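Ticket: Custom name printing drops letters on youth sizes
Opened by: Mackenzie Wong
Product: Rizk order manager, web version
Status: Solved (sort of, see the end)

Hi all! Posting this as a running log so I quit sending support one-line emails at midnight. I handle kit orders for the Zastdale youth league, and we put everything through Rizk: sizes, names, numbers, the whole mess. Our printer is Bovotlow, who pull our order file straight out of Rizk and print from it.

The problem is that last names get chopped, but only on youth sizes. Adult shirts come out perfect. A kid with a nice long name gets the first eight letters and then nothing, which made for a very sad Saturday at pickup.
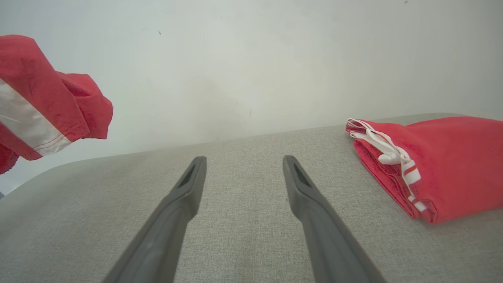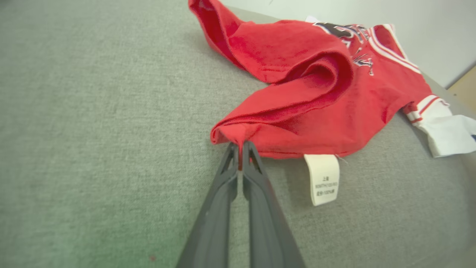
Gray fabric surface in both, red child-size jersey in the second.

OK so, what I've tried.

First try: cleared the browser cache, logged out, logged in, different browser. No change. I know, I know, but I figured you'd ask.

Second try: opened the order on screen and checked the names by hand. They're all complete in Rizk! Every letter. So whatever eats them does it on the way out, when I hit Export.

Third try: exported the full season file (2,388 rows, took forever) and opened it in a plain text editor. The adult rows are fine. The youth rows are chopped in the file itself, so I owe the Bovotlow people an apology - I was pretty short with them on the phone and they were printing exactly what I sent.

Fourth try: changed one kid from Youth L to Adult S and exported just that row. Full name! Changed him back, chopped again. At this point I got really excited and told my whole family, who did not care.

Reply from Lama Sfeir, Rizk support, Aug 10, 2023
Hi Mackenzie, thanks for the detail, the size switch test helped a lot. Could you go to Settings, then Print Areas, and tell me what it says for Back Name Width on the youth template? It should be 300. Please also tell me whether the template was made new or copied from an older one.

Back to me. It said 19. Nineteen what, I have no idea, there's no unit on that page (feature request, please!). And yes, the template was copied. I made it last November from one called Warkumach, which was a tournament we did with tiny sleeve labels. I must have hit Duplicate and changed the title and never looked at the rest of it. The adult template I built from scratch, so that explains the adult shirts.

Changed it to 300, saved, exported. Still chopped!! I may have said a word.

Reply from Lama Sfeir
Saving the template only affects new orders. Existing orders keep the old settings until you re-apply it. Open the order, choose More, then Re-apply Template, and leave "Keep manual edits" checked or you will lose your number changes.

Did that, and it works. Every youth name in the new file is whole, hyphens and apostrophes included. I ran the export 2 times to be sure and compared them, same result. Sent the new file over to Bovotlow this afternoon and they're going to run one test shirt before the rest.

Couple of leftover things while I have you:

The Re-apply option is gray for me on closed orders. Do I have to reopen each one, or can you do it from your end? I have the spring ones sitting there and I'd like them right for next season.

Also a warning when a name doesn't fit the print area would be great. Even a little yellow triangle.

Lama, thank you, you were super patient with me. I'm leaving the ticket open until I hear back on the closed orders - everything else can be marked solved.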